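Vega Cantero

Thread on the big table at Prarkosard, and on bottles and mugs getting left on it. I do the shared area on the ground floor in March and Cladik upstairs asked how I go through it, so I'm writing it down once.

Starting with the bottle with the yellow label and the cream cap. The light wood table is the one everybody eats at, works at and drops their stuff on.

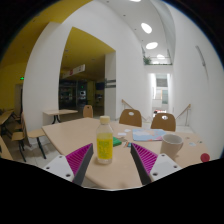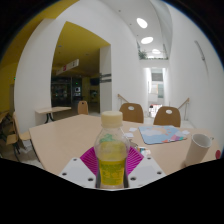
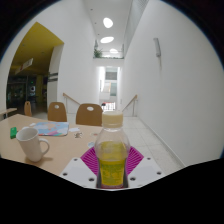 Do you throw out a drink bottle if there's still some left in it?

It stays until the end of the day with the cap screwed on. After that I pour the drink down the sink, rinse the bottle and put it in recycling with the cap back on.

Our hauler takes caps on. Yours may not. Check the sheet on your bin before you copy me.

Order I work in: drinks first, then paper, then small stuff, then wipe. Drinks go first so nothing gets knocked over onto the paper.

Mugs go straight to the dishwasher, top rack, handles all facing the same way so you can fit another row. If there's still coffee in one I ask out loud once. If no one answers, it goes.

The desk mat stays on the table. It's used most mornings. I lift it, wipe under it, and put it back near the far side where it doesn't get crumbs.

Printed mats like that one don't do well with spray. Damp cloth, drop of dish soap, then a dry cloth. I used the kitchen spray on an older one and the color came off at the corner.

Scraps of paper: if there's writing on it, it goes in the tray by the door. If it's blank, it goes in the trash. The tray gets emptied at the end of the month and I post a note before I do it.

Snack packets: open ones get a clip and go in the cabinet. Empty ones go in the trash. Please don't fold an empty packet so it looks full. I have put several of those away carefully.

For the wipe I use Orakzai, the unscented one, on a microfiber cloth. Spray the cloth and leave the wood alone. Go along the grain, then one dry pass. The seams are where water gets in.

If a mug has left a ring, try the dry cloth first, then a warm damp one. Don't use the green scrubber. There's a dull patch at one end from the green scrubber.

Chairs last. Push them in all the way so the vacuum can get down the side. Lift them, because the feet are missing a couple of pads. I have new pads coming with the next Sirent order.

Whole thing takes me 14 minutes if I don't stop to talk. I usually stop to talk.

Someone asked about putting names on bottles. Fine with me. Masking tape and a marker are in the top drawer. Put the tape on the cap, since it slides off the side once the bottle sweats.

Someone else asked about coasters. We had cork ones and they went to the upstairs kitchen. If you're upstairs and you're reading this, four of them would be enough.

Also please stop leaving fruit on the table over a long break. There's a bowl on the counter for it and I check the bowl.

I'm off the rota in April. Cladik has the cloths and the spare key to the supply closet. The spray is on the low shelf, behind the paper towels.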